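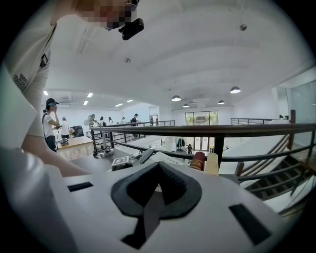

The upstairs landing at Datham, with the Plilon railing along the top of the stairs.

Plilon landing and stair railing
Posted in March by the Drorkstead showroom team

If you have ever lived with a solid wall at the top of the stairs, you will know how much light it eats. The Plilon is our answer to that, and it has been the railing we are asked for most often ever since we fitted it on our own landing at Datham. It is a plain, good-natured sort of railing – thin black balusters, a black metal frame and a wooden-brown rail along the top – and it does its job without making a fuss about it. You can see straight through it to the steps going down, and the room keeps its brightness.

We like it best against white. Our landing has white walls and an arched white ceiling, and the black lines stand out beautifully there (we did try to talk ourselves into a white railing at first, and we are very glad we lost that argument). It suits older houses too, and if your stairs already have white side panels, as ours do, then you are halfway to the same look before you have ordered a thing.

The part that customers worry over is the corner, where the level run along the landing turns down to follow the staircase. On a Plilon the slope is made up to your own stairs from the measurements we take, so the top rail carries on down beside you as you go. Please don't measure this yourself and send us the angle! We have had some very careful drawings through the post over the years, and we enjoy them, but we do like to come and look with our own tape.

The top rail comes in two finishes, the brown you see at Datham and a paler one we call Magalhães, after the street where our first workshop stood. Samples of both are kept on the desk downstairs and you are welcome to borrow them over a weekend and see how they look in the evening with your own lamps on.

Landing runs are made in one length up to 3000 mm. Longer landings are joined at a post, and we will show you where the post would fall before anything is cut. Fitting usually takes our people 2 days, and the stairs can be used on the evening in between, although we would ask you to keep small children and excitable dogs off them until the last fixings are in.

Looking after it is simple enough. A soft dry cloth for the balusters, a barely damp one for the top rail, and no polish with silicone in it, please, as it leaves the rail slippery to hold. The black finish is guaranteed for 5 years indoors. We don't sell the Plilon for outdoor steps.

Orders are made up in 4 weeks from the measuring visit. The Datham landing is open for a look any day but Wednesday, and the kettle is generally on.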